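Ticket: Divaveo cell, simulated twin, arm drifts at home pose
Status: open, priority low (my opinion, not the customer's)

Hovland reports the arm creeping 2 mm off home after each reset. Reproduced on the Kodbridge build after 15 resets, by which point I had also finished my coffee. Joint gains match the Drukska config. Base offset does not.

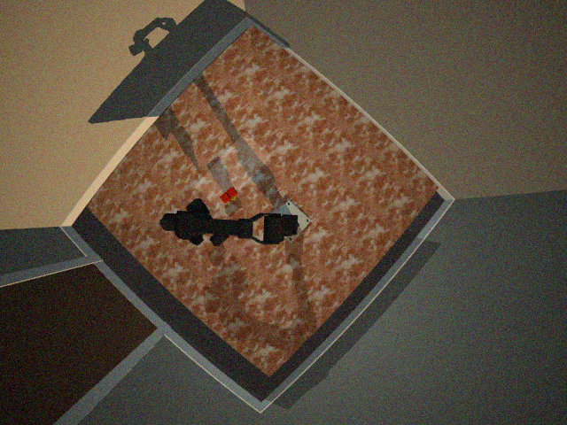
Does the drift carry over between sessions?
Only if the cell is saved before a reset. A fresh load starts at zero.

Corrected the base offset and left it looping. 1,184 resets, no creep. Somebody had typed the offset in by hand, and the log politely declines to say who. Waiting on Hovland to confirm before closing.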